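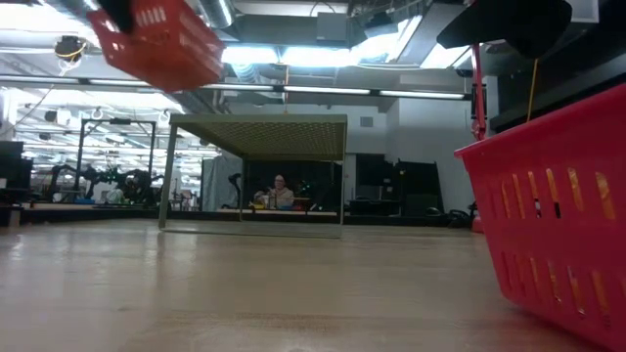

Baskets and the little wire shelf

Quick page, doing this between other jobs. People keep asking what we use for storage at the Traltard unit and where it came from, so it's all going up in one place. Captions first, then the stuff people email about. Will tidy the spelling later (I won't). - Defne Yaman

The red basket
Bright red plastic, slotted sides, nice smooth rim. The yellow and orange showing through the slots is why I like this sort - you can tell what colour things are in there without tipping it all out.

The other basket
More of an orange-red. Slots again. Caught on a tilt. I'd have bought them all in one colour if I'd been thinking.

The wire shelf
Olive, beige, somewhere between, depends who you ask. Lattice top, thin legs, stands straight on the table. Front left leg leans out a touch. Doesn't bother me, might bother you.

The table
Pale wood, glossy. Shows every reflection when the light comes in and I've stopped fighting it. There's a faint brown streak in the grain towards the middle that I'm rather fond of.

Where it came from

Baskets from Aksoy, the houseware place near the bus station. End of a line, so they may be gone by now. They come in a stack and you have to twist to get them apart, mind your nails. Ask at the counter for the slotted ones, the solid ones are on the next aisle and are no good for anything that needs air.

Shelf was from Tindura, order 1392 if anyone wants to quote it at them. Arrived in June, came flat, legs fold out. Instructions were a single drawing and the drawing was for a differnt shelf. Took 11 minutes with a cup of tea in the other hand.

Table was at Pludley before us. Came over in the van with a blanket round it.

How we use them

Baskets are for soft stuff and light stuff. Cloths, sponges, wrapping, bits of foam. Nothing with a point on it, it finds the slots every time and then snags on your sleeve. Learnt that with a box of skewers.

Shelf is for lifting things up off the table so you get two layers. Mugs on top, trays slid in underneath. Don't stack tins on it. Jars fine if they're small. Anything with tiny feet will wobble on the lattice, so put a tea towel or a bit of card down first.

One basket per kind of thing. I tried labels, they peeled. Tried the marker pen, came off on my hands. Now it just goes by colour and people seem to cope.

Cleaning

Baskets - warm water, washing up liquid, an old toothbrush for the slots. Leave upside down on a towel. Not the dishwasher, we lost 4 of an earlier lot that way, all went banana shaped.

Shelf - damp cloth, then dry it properly, specially where the wires cross.

Table - soft cloth only. No scourers please!! Glossy tops scratch if you so much as look at them.

Things people have asked

Do the baskets stack when full? No. Rims slide.

Would the shelf go in a cupboard? Measure first. It went in ours at home with a bit of a shove.

Can you get the shelf in white? Tindura had white and black on the list last I looked, white was the dearer one.

Is the unit open for a look round? Before 6 most afternoons, ring the side bell, the front one's dead.

More to go up when I've done the drawers and the hooks. If you spot the red baskets anywhere else cheap, please email me, I want a couple more for the back cupboard.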